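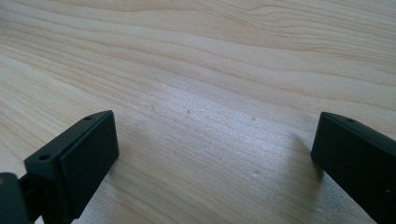
Do I need to write any code before the first club session?
Not a line. The club laptop already has the starter program on it, and we leave it alone until the gripper opens and closes on command.

Setting up the gripper

1. Set the Tranenent board to 2 on the little dial. I always forget this one!
2. Plug in the Jilton cable, then the power. Cable first, please.
3. Start the starter program and type 190 in the "open" box. Both fingers should swing wide and stay there.
4. Look at the pads. They should face each other across the gap, with nothing between them yet.

Note: if one finger stops short (mine did for weeks), close the program, wait 10 seconds and go back to step 3.

Caution: keep your own fingers out of the gap while the power is on. It pinches, ask me how I know.

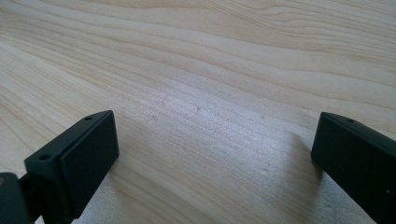 Stodedar, 28 Feb 2020

I've changed step 3 a bit. The old sheet from October said 2000, and that was for the Andrade motor we don't use anymore, so cross it out if you still have a copy. Bare table for the first test, and save the blocks for later. Stuck? Come find me, Howard Lockwood, at the back bench.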